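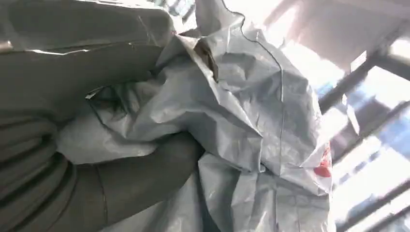 Vusdale Bag Handling is a set of 800 recorded episodes from the returns line at the Skimorham site, where a two-finger arm took over part of the unpacking work in May. Each episode covers one pickup of discarded packaging. Most of it is thin white plastic that wrinkles heavily once gripped, so printed marks end up partly hidden in the folds, as with the red patch at the right side of the sheet. Labels for print are therefore "full", "partial" or "none".

Staffing
Before the change, 2 people per shift cleared packaging by hand. One now supervises the arm and handles rejected pickups; the other moved to inspection. Operator notes were written by Aurora Amaral and Eduardo Barreto and are included unedited in notes.csv. Several entries report that waiting for the arm is more tiring than the old task.

Splits
train: 700
test: 100

Known issues
Daylight from windows washes out the background in many wrist views. Exposure was left fixed.
10 episodes have no operator note.

Contact
Pouran Naseri, Jisimcombe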